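Getting to work by bike, after the first winter

Tue 13 February

I said in May that I would write something once I had been riding to work for a while, and then I didn't. So now I'm catching up.

The ride is 8 miles each way. I leave the apartment, cut through the streets behind the old Urquijo warehouse and then stay on the main road until the turn for the office. In summer it took me less time than the bus. In winter it takes longer, mostly on account of gloves, lights and wiping off the saddle.

I started with a backpack and gave up on it after two weeks. My back was soaked every morning and the laptop dug into my shoulder blades. Homa Najafi at work uses panniers and let me try one of hers for a few days. After that I bought a rear rack and a single bag from Dosutden. It holds 16 liters, enough for a laptop, lunch, a rain jacket and a clean shirt. I thought one bag would pull the bike to the side, but I only notice it when I'm walking the bike up the ramp.

The rack came with the wrong bolts. I wrote to the shop and they sent new ones, and those took 14 days to get here. In the meantime I used two from a shelf bracket, and they held fine.

Groceries are the other thing. I stop on the way home about twice a week now instead of doing one big trip on Saturday. Milk and cans go in the bottom, bread on top. Eggs I still carry home on foot – I have tried it both ways.

The part I liked least in the beginning was the main road. It is wide, and the side roads open right onto it, so you have to watch for cars turning. I ride a bit farther out from the curb than I used to. At the crossings I slow down early, and drivers behind me seem to work out what I'm doing.

My odometer said 625 miles when I put the bike away for the holidays. I need new brake pads and probably a chain. The tires are still good.

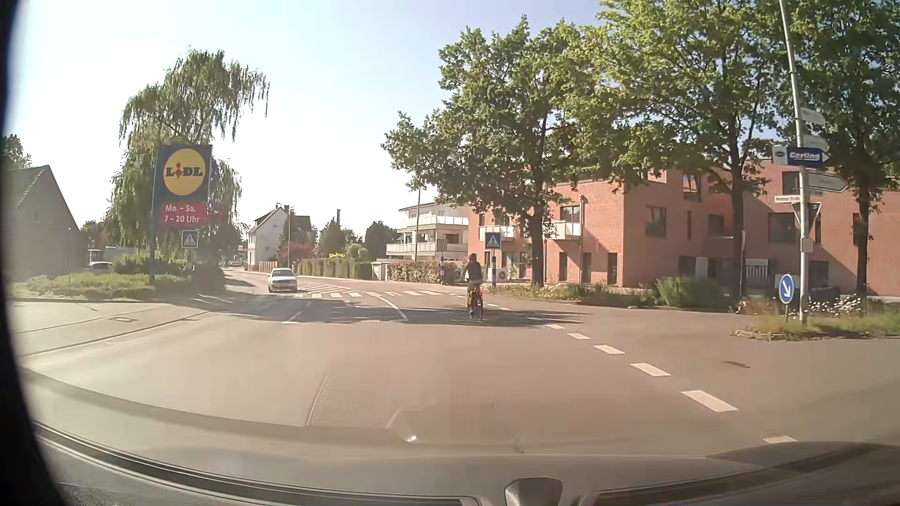
Coming up to the crossing by the Lidl, with some shade from the trees.

Print this post
E-mail this post

Recent posts
Zeltlow rain pants, one year on
Cleaning a chain in a small apartment
Trirness lights: the mount broke
What I keep in my desk drawer at work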